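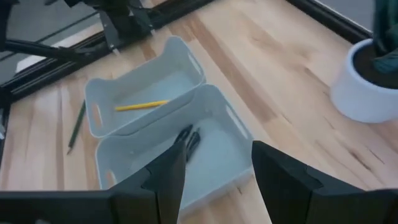
How many demonstrations does a new task need before training can begin?

The Murnmont laboratory asks for 200 accepted demonstrations of each new task. A first training run may be started once that number has been reached, and the remainder are gathered while the results are being reviewed.

The question was put to the programme office several times after the June intake, when three partner sites joined the collection work together. Marek Murín, who coordinates the sites, has now issued revised guidance. It applies to all stations from Jan 23, 2022.

The present series concerns the sorting of pencils and markers into grey plastic bins on a wooden tabletop. Operators are asked to vary the starting position of each item between demonstrations, and to include starts in which a pencil lies on the table outside the bins as well as starts in which an item is already in one of them. Bins may be set end to end or apart. A potted plant or similar object may remain on the table, provided that it does not obstruct the arm.

A demonstration is accepted when the item has been released cleanly and the gripper has withdrawn. Recordings in which an item is dropped and then recovered should be kept and marked as such. They are stored separately and do not count towards the total. Operators should not repeat a demonstration solely to make it faster.

The Grevstead site has submitted 700 recordings to date, and these are being checked by Fernanda Marinho and Eduard Baláž. Each recording is viewed by 2 reviewers. Where they disagree, the decision rests with Žofie Danko. Sites will receive a list of rejected recordings with a short note against each entry.

Stations using the Cloutier log sheet may continue to do so until their present stock is finished. The new sheet has a separate column for the starting arrangement, which should be filled in before recording begins.

Requests for additional station time should be sent to the programme office in writing, stating the task, the operator and the number of demonstrations outstanding.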